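Slide 1. Shelf life of dry goods in flexible packaging
Speaker notes, Zetison packaging seminar, 11 July 2019

Start without the agenda. State the question: how much of the printed date on a dry food packet comes from the food, and how much from the film around it?

Slide 2. Water gets in
For powders the limit is usually moisture. Film lets vapor through at a steady rate, and the rate rises with temperature and outside humidity. A narrow packet has a lot of surface for its contents. Point at the ratio on the slide and wait for people to read it.

Slide 3. The Rudosard storage trial
1227 packets, one product, two films. Held at 73 percent relative humidity for 18 months. 723 packets had the thinner film. Say clearly that the groups were unequal in size and that the analysis allows for it. Caking was scored by sieve. Do not read out the table.

Slide 4. Seals
Most early failures were at the end seals. Powder caught in the seal leaves a channel too fine to see. Mention that the dye test finds channels and the squeeze test often does not. If asked about ultrasonic sealing: not covered by the trial.

Slide 5. Shape
A long flat format has short end seals and, in the usual build, one long back seam. Seam length matters more than people expect when the total leak path is added up. Temix changed the seam overlap in March and the results are not in yet.

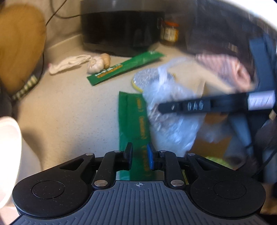

Green packet, long flat format, lettering along the length.

Leave the slide up while explaining the leak path sum.

Slide 6. Setting the date
Work back from the moisture limit, then take off a margin for warm storage. The margin used here is a judgment. Give the formula once and refer to the handout for the units.

Slide 7. Questions
Backup slides: film thickness, sieve method, dye test photos.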